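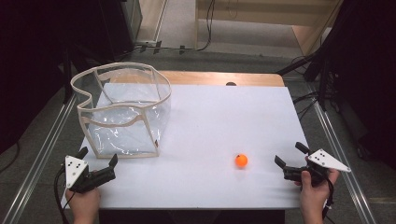

Home Datasets Docs Changelog Contact

# Nullik Household Storage Survey: data card

Version of January 4, 2021

## What this is

A table of 2,214 answers to a mail-in survey on how people store things at home: closets, pantries, garages, under beds. It was collected for the Kitia project and cleaned up by Loureiro. People keep citing it as proof that storage bins make homes tidier. It proves no such thing, and this card is mostly here to say why.

## Files

- `answers.csv` — one row per household
- `items.csv` — one row per storage item reported
- `codes.txt` — meanings of the number codes

## How it was collected

Forms went out in September with a store flyer. Anyone who got the flyer was already shopping for home goods, so the sample leans toward people who like buying bins. There was no follow-up with those who didn't answer. We dropped 307 forms that were blank past the first page.

## Known problems

**Tidiness is self-rated.** Each household scored itself from 1 to 10. Hardly any gave a score under 4. Either the flyer went to very neat people or the question is bad. I'd bet on the question.

**"Clear bin" is a mess.** The form didn't say if it meant hard plastic boxes or soft see-through vinyl ones, so both ended up under code 12. Don't use that code to compare materials.

**Item counts are guesses.** Too many households wrote exactly 40. One wrote 400, and we left it in. Use the median.

**No before and after.** Every household answered once. If bin owners rate themselves tidier, maybe tidy people buy bins. The table can't tell you which.

## Reasonable uses

Teaching people to clean survey data. Checking how folks word things in the free-text column, which is the best part of the set. Planning a better survey — please.

## Missing values

`-9` means skipped and `-8` means we couldn't read it. Older copies used `0` for both, so check your version before you average anything.

Related datasets

- Usia Pantry Diary
- Kitia Garage Pilot
- Nullik Free-Text Answers, recoded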